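Distavora suture kit: running the interrupted stitch exercise
Ruby-Lee Tapsell, updated 2022-06-02

The Distavora kit ships with 6 tissue pads and a box of black suture. It works with any two-arm setup that takes a needle driver and a grasper. These steps cover tying and trimming — needle entry is in the Ollholm guide.

1. Clamp the pad at all four corners. Moisten the surface if it drags.

2. Cut the thread to 94 mm. Longer pieces loop behind the shafts and catch.

3. Pass the needle, then pull through until a short tail is left.

4. Wrap the long end around the closed jaws of one instrument. Keep the other instrument low, close to the incision. 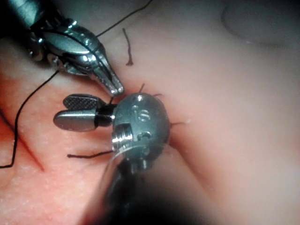
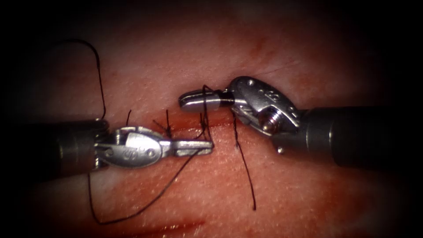 5. Grip the short tail and draw the two instruments apart, level with the pad. Stop when the edges touch. The pad has no force readout, so watch the thread.

6. Repeat in the opposite direction — 2 throws minimum — and trim.

Replacement pads are listed under part 242. They tear sooner than the Sorkov pads if the stitch sits too near the edge, but they hold a knot better. Store opened pads flat in the sealed tray.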